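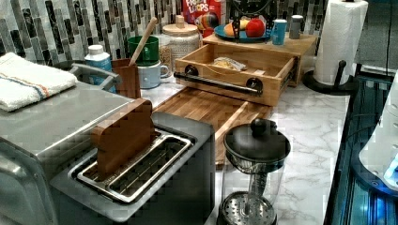

Kitchen robots draw a crowd at Tranach open day

Tranach opened the doors of its Skusbridge workshop in August, and what a fun afternoon it was! The queue for the kitchen counter had formed by 2 p.m., and 1,144 people came through before closing.
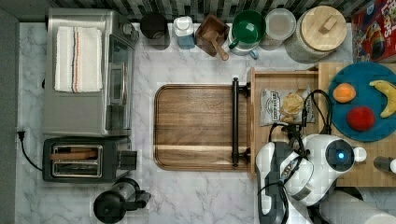

The arm at the kitchen counter, with fruit and chips set out.

Kids loved the plush fruit, and plenty of grown-ups stayed for a second look (me included).

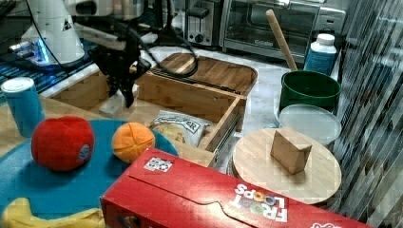
Next stop: Chuensuk

The team takes its demo there next, with room for 2,000 visitors. Entry is free.

Last updated: August, 6 p.m.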